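Werkzeug, Schlösser, Schlüssel: So wird aus dem Kramhaufen eine ordentliche Kiste

Kategorie: Werkstatt & Keller

Ich liebe diese Aufgabe! Es gibt kaum etwas Befriedigenderes als einen Nachmittag, an dem der ganze Kleinkram aus Schublade, Fensterbrett und Jackentasche endlich an einem Ort landet. Bei uns in Dorach ist das immer im August dran, wenn die Räder sowieso alle draußen stehen und jeder seinen Schlossschlüssel sucht. Man braucht kein Regalsystem und keinen Beschriftungsdrucker. Eine Kiste mit Deckel, ein flacher Sortierkasten für die Schrauben, ein paar Schlüsselanhänger und eine freie Fläche zum Auslegen reichen völlig.

Schritt 1: Alles auslegen und grob trennen

Kippt den Inhalt der Schublade bitte nicht einfach auf einen Berg, sondern legt die Sachen mit etwas Abstand hin. Eine alte Platte ist ideal, da machen Kratzer und Ölflecken nichts aus. Danach bilde ich vier Gruppen: Handwerkzeug, Kleinteile, Schlösser und Schlüssel. Was in keine Gruppe passt, kommt erst mal an den Rand und wird ganz am Schluss entschieden (sonst verzettelt man sich schon beim ersten Klebebandrest).
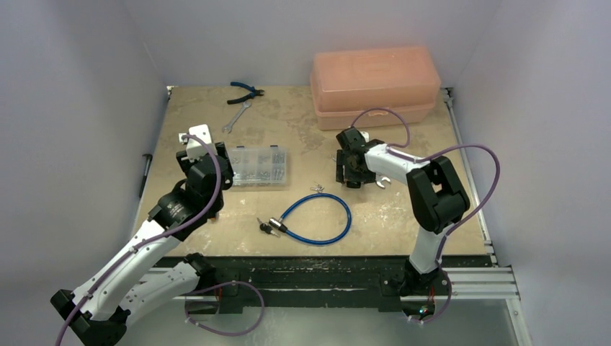 Kleinteile kommen bei mir immer zuerst dran, weil sie am leichtesten davonrollen. Schrauben nach Länge, Muttern extra, Unterlegscheiben extra, und alles Krumme oder Vergnudelte fliegt raus. Ein durchsichtiger Sortierkasten mit kleinen Fächern wie der auf der Platte ist dafür Gold wert: Man sieht ohne Aufklappen, was drin ist. Für das Größere nehme ich die lachsrosa Box mit dem Griff oben auf dem Deckel. Zangen kommen flach nach unten, und eine mit blauen Griffen findet man auch unter drei Schraubenschlüsseln sofort wieder — ein Hoch auf bunte Griffe! Die Schraubenschlüssel legt ihr parallel darüber, das Maul abwechselnd links und rechts, dann liegen sie viel flacher.

Schritt 2: Schlösser und Schlüssel zusammenbringen

Jetzt wird es spannend, fast wie Memory. Nehmt ein Schloss nach dem anderen in die Hand und probiert die kleinen Schlüssel durch, am besten immer in derselben Reihenfolge. Passt einer, kommt sofort ein Anhänger dran, noch bevor das nächste Schloss an die Reihe kommt. Beschriftet wird mit dem, was man später sieht, also Farbe, Form oder Aufdruck: »orange, OPEL« sagt mir bei einem Vorhängeschloss viel mehr als »Schloss 2«. Klemmt der Schlüssel, bitte nicht mit Gewalt drehen! Ein Hauch Graphitpulver in den Zylinder, kurz warten, noch einmal versuchen.

Kabelschlösser rolle ich locker auf, so weit, wie das Kabel von selbst will. Bei einem steifen Kabel sind enge Schlaufen keine gute Idee, das springt sofort wieder auf und fegt alles andere vom Tisch. Ein Stück Klettband drum, fertig.
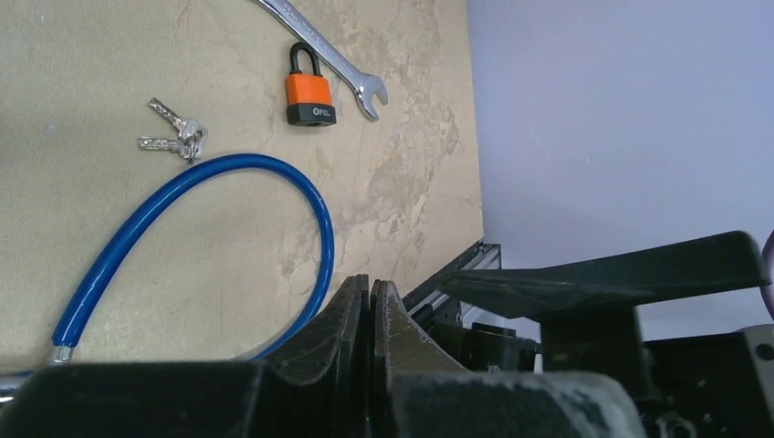
Schritt 3: Autoschlüssel kommen an den Haken

Autoschlüssel haben in der Werkzeugkiste nichts verloren, auch der Ersatzschlüssel nicht. Sie sammeln dort Staub und Späne, und wenn man sie braucht, liegen sie garantiert ganz unten. Zieht sie gleich beim Sortieren heraus, wischt sie mit einem trockenen Tuch ab und hängt sie an einen festen Haken im Flur. Praktisch ist ein kleiner Ring direkt am Schlüssel, so wie an dem schwarzen neben dem blauen Kabelschloss. Einen zweiten Schlüssel für Haus oder Garage würde ich aber nicht dazuhängen, der geht lieber an einen eigenen Haken. 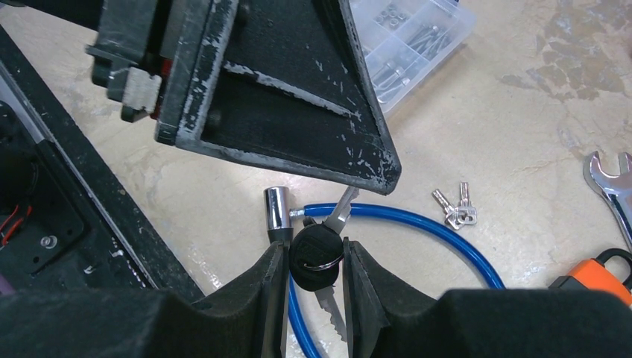

Schritt 4: Einräumen

Schweres nach unten, Schlösser an die Seite, die beschrifteten Schlüssel in ein Döschen mit Schraubdeckel. Das Döschen bekommt in der Kiste immer dieselbe Ecke. Für Schlüssel ohne Schloss habe ich einen Umschlag mit Datum, und was nach einem Jahr noch darin liegt, kommt zum Altmetall. Der Deckel muss ohne Drücken zugehen. Tut er das nicht, ist meistens ein Schraubenschlüssel zu viel drin, und der darf dann an die Wand.

Viel Spaß beim Sortieren — und schaut vorher noch in die Fahrradtasche, da steckt fast immer noch ein Schlüssel!

Ähnliche Beiträge
Lochwand selbst planen: 11 Haken, die wirklich genutzt werden
Zangen pflegen in 5 Minuten
Schwergängige Vorhängeschlösser wieder flott machen
Fahrradkeller aufräumen vor dem Winter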